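From: Upendo Barasa
To: arm-sim list
Subject: Re: [arm-sim] tabletop scene, wrist start pose and object spacing

Replying inline, with the older parts trimmed.

Zuzana Tichý wrote:
> I ran the Machala scene overnight with the default seed. 2,824 episodes
> started, 1,477 ended inside the time limit. The rest timed out or were
> stopped by the collision check. Most of the stops are between the gripper
> and one of the two upright blocks.
>
> Questions before I touch anything:
> a) Is the start pose meant to be that low over the table?
> b) Can we move the tray? It is at the far end from the arm.
> c) Fiifi says the ring should count as an obstacle. It is in the
> object list as a target. Which one?

a) Yes, within limits. The start pose is drawn from a range, and the range was set in February when the table held only the blocks. I had not checked it against the full set of parts. The collision margin is still 12 mm for every object, including the flat ones, and that is too much for anything lying on the wood.

b) No. The tray position is in the club rules for the Tirnport round and the other teams have it in the same place. If the reach is a problem, it has to be solved in the planner.

c) Target. Fiifi is thinking of the old rules. Treat it as an obstacle only while another object is being carried over it.

I rendered two views of the scene for the people who do not have the viewer installed:

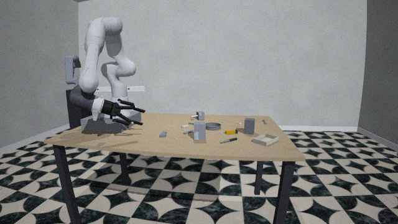
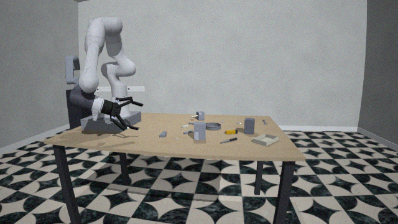

Changes I propose

1. Separate collision margins. Upright blocks keep the present value. Flat parts (ring, knife, the small pieces) go to 7 mm. Zdeňka has the branch with per-object margins and says it merges cleanly.

2. Approach direction. In both renders the gripper is open and points toward the right side of the table, low over the left end. From there a straight move to the right runs into the cluster of parts in the middle. The planner should lift first, then travel, then come down. At present the lift step is skipped if the target is less than one gripper length away, and that test uses the wrist origin instead of the fingertips. I think this explains a good share of Zuzana's stops, but I have only read through a handful of logs.

3. Yellow part. Its label in the object file is still "marker_2". Two of the first-year students took this to mean a calibration marker and filtered it out of their training lists. Please rename it before anybody else does the same. I have no strong opinion on the new name.

4. Floor. Gavin asked whether the patterned tile can be replaced with plain gray. For the depth-only teams it makes no difference. For the color teams I would rather keep it, as the round at Tirnport uses the same room file and a segmenter that has only seen a plain floor will be at a disadvantage there. If render time is the concern, turn down the shadow samples.

5. Logging. Write the joint angles at the moment of the stop, in addition to the last commanded target. Without them we cannot tell a bad plan from a late one. The Skavasero build had this and it was lost when we moved to the new config format - I can put it back if nobody has started.

Zuzana, please do not rerun the full batch until 1 and 2 are in. A short run with a fixed seed is enough to see if the lift test behaves. Post the stop counts by object and leave out the timeouts, we will look at those separately.

The lab machines are free from 4 p.m. If you queue a job, put your name in the job title. There are two in the queue now called "test" and I am going to cancel both.

Upendo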